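4.3 Setting up the tabletop perception node

This section explains how to start the object detector of Tuline and how to connect it with the grasp planner. Please finish section 4.2 (head camera calibration) before you continue. If the calibration file is older than the last change of the head mount, the detector will run, but the object positions will be wrong.

1. Put the robot in hold mode. Both arms must be at the sides of the work surface, with the hands at table height.

2. Open the Tuline console and load the profile "tabletop_default". The status line changes from IDLE to READY. This can take nearly 30 seconds on the first start.

3. Press Fit Plane. The software looks for the largest flat surface in front of the robot and saves it as the table plane. Only points above this plane are used for detection.

4. Check the value "plane residual" in the side panel. If it is red, repeat step 3.

Note: A screen or wall close behind the table can be taken as part of the work area. In this case set "depth limit" by hand, so that it ends at the back edge of the table.

5. Place the objects and press Segment. Every object receives its own color in the overlay and a temporary ID. For the first test we recommend to use a mix of sizes and surfaces, and to leave some space between the objects.
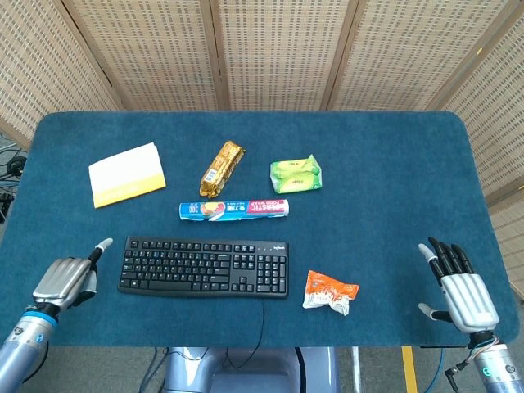

6. Compare the overlay with the real table. Shiny wrappers often give holes in the depth data, and the detector may then split one object into two IDs. Select both IDs and press Merge.

7. Thin cables are filtered out by default. If a cable is connected to an object, mark this object as "tethered". The planner will then refuse to lift it, but pushing is still allowed.

8. Check that the hands are masked. Move each finger slowly with the slider and watch the overlay - no finger should receive an object ID. If one does, increase "self mask margin" in small steps.

Caution: Do not set the self mask margin to zero. The planner can then treat the hand as an obstacle and make a sudden correction movement. Keep the emergency stop within reach during step 8.

9. Press Send to Planner. The limit is 2,000 points for each object. Larger clouds are reduced automatically, and the log shows message 264. This message is only for information.

10. Save the profile under a new name. The default profile is overwritten at each update.

If the detector stops with error 22, the camera stream was interrupted. Close the console, check the camera connection and begin again from step 2. Changes that you did not save are lost.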